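Ticket 381: Right hand drifts during teleoperated wiping task, replayed strokes miss the marks

Status: Closed
Product: Praltach two-arm teleoperation kit, hand on the right arm, parallel gripper on the left
Reported by: Astimero, demonstration bench
Component: Leader-to-follower mapping

Original report

We are recording demonstrations of a wiping task. The operator drives both arms from the leader station. The right hand holds a small wooden block and rubs it over colored marks on a sheet of paper. The left arm is there to hold the paper down when needed. We want 10 clean episodes per operator before training.

During live control the operator can correct by eye and the strokes land where they should. When we replay the same episode open loop, the right hand ends up to one side of the marks and rubs clean paper. The left arm replays correctly. The offset gets worse the longer the session has been running. Restarting the follower clears it for a while.

Firmware is the version shipped with the kit. Leader arms were calibrated on Sunday.
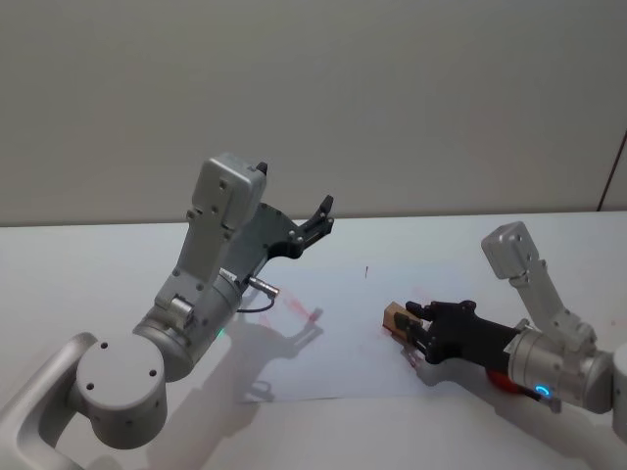
Bench setup for the wiping task, left gripper open over the paper, right hand holding the block.

Reply from support

Thanks for the report. Please check the following and post what you find.

1. Start the follower, send both arms to home, and write down the joint readings. Run for 14 minutes, home again, and compare.
2. Confirm that the episode file stores follower joint positions and not only leader positions. Older configs store the leader side only.
3. Check that the wrist mount on the right arm is tight. The hand is heavier than the gripper the mount was made for.
4. Tell us if the paper is fixed to the table.

Reply from reporter

1. Left arm matches at home before and after. Right arm is off at joint 5 after the run, and the error is always in the same direction.
2. The file has leader positions only. We did not know there was a choice.
3. Mount screws were tight. We put a wrench on all of them.
4. Paper is not fixed. We mark the starting position on the table with pencil and put the sheet back between episodes.

We also swapped the leader arms left to right to rule out the handles. The problem stayed with the right follower.

Reply from support

Joint 5 is the likely cause. The payload entry for the right arm is probably still set for the gripper, so gravity compensation is too weak for the hand. The joint sags a little under load and the sag grows as the actuator warms up. A person at the leader makes up for it without noticing, and with a leader-only file the replay has no record of where the follower really was.

Please set the right end effector type to "hand" in the arm config, enter the mass from the hand's data sheet, and turn on follower recording. Existing episodes can't be repaired. You will need to record them again.

While you are there, please send a view from the left wrist camera with the gripper open. We would like to confirm the camera has not shifted on its bracket.

Reply from reporter

Config changed, follower recording on. First tests look better. Left wrist view attached. 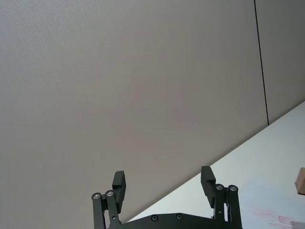 Camera alignment on the left arm is fine as far as we can tell, but the aim of the wrist during the idle part of the task is a separate matter and you may want to change it. Your operator parks the left arm with the wrist raised, and in that pose the camera contributes very little to the episode. Both finger pads show clearly and sit well apart, so the mount is good. Most of the rest is gray wall, with the table only along the right and bottom, and the pink smudges are down near the lower right corner. A policy trained on this view will get little about the marks from it. Tilt the wrist down at the start of each episode until the work area is near the middle, then leave it there unless the left arm is needed. We suggest saving this as a preset on the leader so that every operator starts from the same pose.

Reply from reporter

We added the preset and recorded a new set. Of 10 episodes, 8 replayed with the strokes on the marks. The other two missed, both by a small amount and in different directions.

We went through those two again. In both, the sheet had been put back off its pencil line — our mistake, no arm problem. We now tape the sheet at two corners. Joint 5 reads the same at home before and after a full session.

One request: the config tool should warn when the end effector type does not match the device on the bus. It accepted "gripper" with a hand connected and showed no message.

Reply from support

Glad the replay is holding. The mismatch warning has been passed to the config tool maintainers as a feature request. We have also changed the setup page so that follower recording is listed as a required step for replay.

Closing this ticket. Reopen it if the joint 5 reading starts to move again, and include the home readings from before and after the session.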